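Worwood Repair and Reuse Library
Progress report to the Rivadeneyra Fund, second half-year
Prepared by Patricio Urquijo, project lead

1. Summary

The grant pays for a lending library of tools and household equipment in Worwood, with a smaller collection point in Dutitville. The Worwood site has been open for the whole of the period. Dutitville opened later than planned, in November, after the lease was held up by a query over the rear access. Our target for the year was 500 loans across both sites. We have recorded 484 and expect to pass the target before the next report is due.

2. Lending

Garden tools made up most of the summer loans, as they did last year. From autumn onwards the requests changed to wallpaper steamers, sanders, carpet cleaners and sewing machines. The two carpet cleaners are never on the shelf for more than a day or so and we now keep a waiting list for them. We would like to move part of the underspend on printing to buy a third, and have sent a separate request for this.

Returns have been good. Late items are followed up by text message on the second day and by telephone after a week. One pressure washer has not come back and we have written it off. The deposit covered part of the cost.

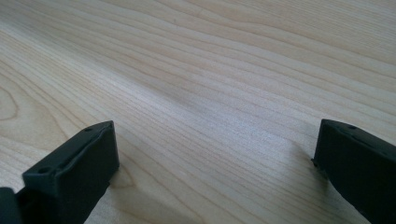 The catalogue was moved over to the Sisitz booking system in the first month of the period. The move took longer than we allowed for. Item names had been typed in differently by different people over the years, so a cordless drill might be listed under drill, cordless, power tools or the maker's name. All of them had to be put right by hand. Members can now reserve from home and the desk is quieter as a result, apart from the hour after opening at 10.

3. Membership

We have 70 household members in Dutitville, most of whom joined in the opening month. We did very little advertising there. A notice went into the parish newsletter and leaflets were left at the surgery and the chip shop. The reduced rate is open to anyone who asks for it and we do not request proof. Income from fees is in line with the budget.

Members in Worwood have asked for a later closing time. We tried one late evening a week during the autumn. Use was low at first and picked up once the clocks had gone back, and we will carry on with it until the spring and then look again.

4. Safety checks

All mains-powered items are tested before they first go out and again at set intervals. The testing contract ran over budget this period, as we had not allowed for the second site. We have since agreed a single price for both sites with the same contractor. Instruction sheets have been rewritten in larger type and are now kept in a plastic wallet tied to each item. They used to be handed over at the desk and often did not come back.

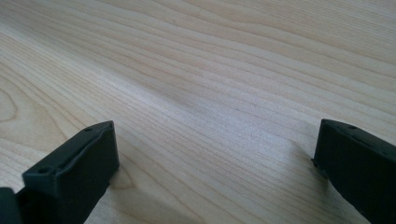

Will the Dutitville site be able to lend the larger equipment as well?
Larger items will stay at Worwood for the time being, as the Dutitville storeroom has a narrow door and two steps. Members there can reserve them through the booking system and collect from Worwood.

5. Money

Spending is within the total awarded. Rent and insurance are as forecast. Testing is over, printing is well under, and the remaining difference comes from the late start on the Dutitville lease. A full breakdown is attached as Annex A, with copies of the larger invoices behind it.

6. Next period

Shelving at Dutitville needs to be finished and the outside sign put up. The sign has been made but we are waiting for the landlord to agree the fixing points. We plan to run two short sessions on basic sewing machine use, one at each site, and will report attendance. The hedge trimmers and mowers will be serviced over the winter so that they are ready for the first bookings in March.

We would be grateful for a decision on the carpet cleaner request by the end of the month if possible. Questions on this report can be sent to Patricio Urquijo at the Worwood office.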